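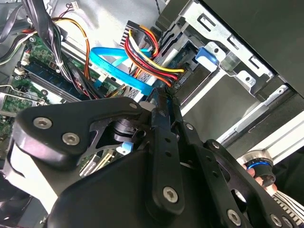
Eltovbridge Weather Club | Station Hardware

Logger PC loses time after every outage

s_appiah
Jun 10, 2020
The station desktop at Grurnville comes back from a power cut with the clock reset to the BIOS default. The logger service starts before network time is available, so the first records get the default date and the import script rejects them. After the last outage we lost 320 rows. The coin cell was replaced in March. Setup password is off, BIOS settings are otherwise at defaults. What should I check next?

kadlec
Measure the cell before anything else. A fresh CR2032 should read slightly above 3 V. If it is at 2 or so, either the cell was old stock or something is draining it. Pull the mains cord before you take it out, and don't bridge the holder with the probes.

s_appiah
Reads 3.1 V out of the holder. I haven't measured it under load.

BGheboWx
Then look at the holder contact. The side spring on these gets bent flat when the cell is levered out with a screwdriver, and it will pass a meter test on the cell itself while the board sees nothing. Measure from the top of the seated cell to chassis, then from the spring to chassis. The readings should match.

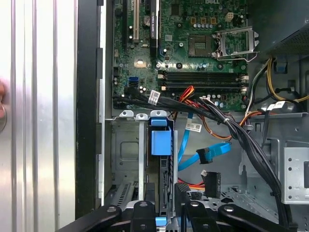 If the spring reads low, bend it inward slightly with a plastic tool and repeat. Clean the contact with isopropyl while the cell is out. I would do that before blaming the board.

kadlec
Agree on the spring. I'd add that the clear-CMOS jumper is worth a look. Left on the wrong pins it gives the same symptom on some boards.

selorm_f
All of this is fixing the wrong layer. A logger should not write a record until it has a valid time. Make the service wait for sync:

After=time-sync.target
Wants=time-sync.target

and enable chrony-wait or the equivalent for your time daemon. Then the battery doesn't matter.

kadlec
It matters at Grurnville. The link there goes down with the mains and has come back as much as 8 hours later. With your unit file the station would record nothing for all that time. A wrong date can be corrected afterwards if the offset is constant. A missing row can't.

selorm_f
Only if someone works out the offset. The import rejects them now, so they are missing either way. I would buffer with a monotonic counter and stamp the rows when sync arrives.

BGheboWx
That is a rewrite of the logger. The Nutsugah station uses a USB GPS receiver as its time source and has no trouble with a dead link. Ours took almost 25 minutes to get a first fix indoors, so put it by a window.

s_appiah
Seated cell to chassis 3.1 V, spring to chassis 0.4 V. Bent it in, now both read 3.1 V. Jumper was in the right place. Left it unplugged overnight and the clock was off by two seconds this morning.

I'll look at the buffering idea separately. Selorm, can you post how you handle a reboot in the middle of the unsynced period? The counter restarts at zero.

selorm_f
Write the boot ID with each row. Rows from a boot that never got sync stay unstamped, and you have to place those by hand.

kadlec
Which is my objection.

Contact the board moderators | © Eltovbridge Weather Club | Back to top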